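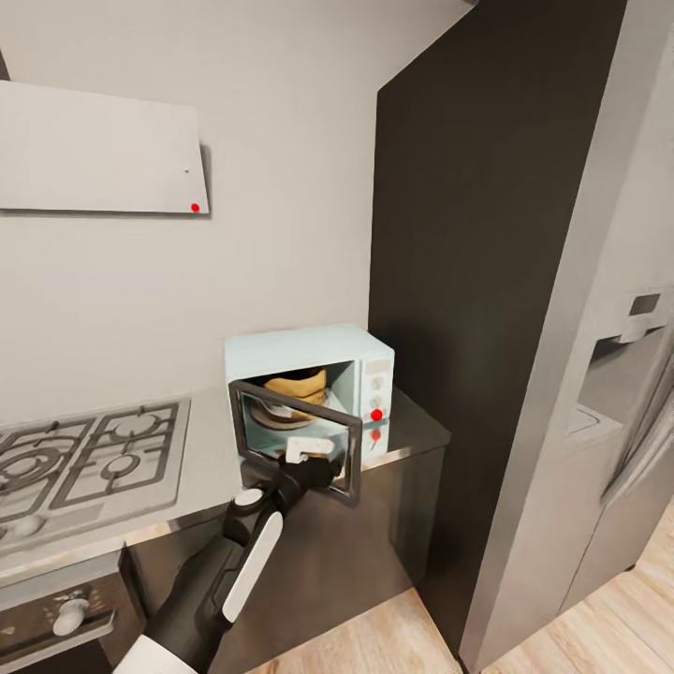
Small microwaves for small kitchens: the Dostis two-dial, five months on

3/18/18

I bought the Dostis in October, the week our old microwave died halfway through a bowl of porridge, and I said I'd write it up once I'd lived with it for a bit. Well, I have, and I've got opinions (more than anyone needs about a microwave, probably).

First thing, the size. Our kitchen in Bircombe is a galley, and the worktop between the cooker and the wall is 414 mm deep once you allow for the tiles. Most of what I looked at in the big shop in Plirville was too deep, or fitted only if you were happy to have the plug squashed flat. The Dostis goes in with a sliver to spare. If your worktop is shallow, take a tape measure with you and include the plug!

Controls are two knobs, one for power and one for time. That's your lot. I love this. My last one had a clock that needed setting after every power cut, and a popcorn button that burnt popcorn. The one grumble is the timer, which is hopeless for anything under a minute. Softening butter is a matter of turning it past two and back again, then standing there and stopping it yourself.

Cooking is fine. It's 700 watts, so supermarket ready meals want a bit longer than the box says. A mug of milk takes just over a minute and a half, and a jacket potato takes nearly 50 per cent longer than it did in our old one. Pastries go soggy, same as in every microwave ever made, so I give them ten seconds to take the chill off and then put them under the grill.

The door opens to the left and it swings wide, so think about what's next to it. We had the kettle there for the first fortnight and I clouted it most mornings. It also needs a proper tug, and for the first few weeks the whole thing slid forward on its feet when I pulled. I stuck on some rubber pads from the hardware shop and it's stayed put since.

Cleaning: easy inside, annoying round the hinge, where crumbs go to live. Noise: a low hum and then a ping you can hear upstairs. You can't turn the ping off, I've tried.

I nearly went for the Nguyen compact instead, which has a nicer handle and a defrost setting that works by weight. It was a good bit dearer, though, and 6 cm wider, and that would have cost me the bread bin.

Would I buy it again? Yes, for this kitchen. With more worktop I'd get something stronger.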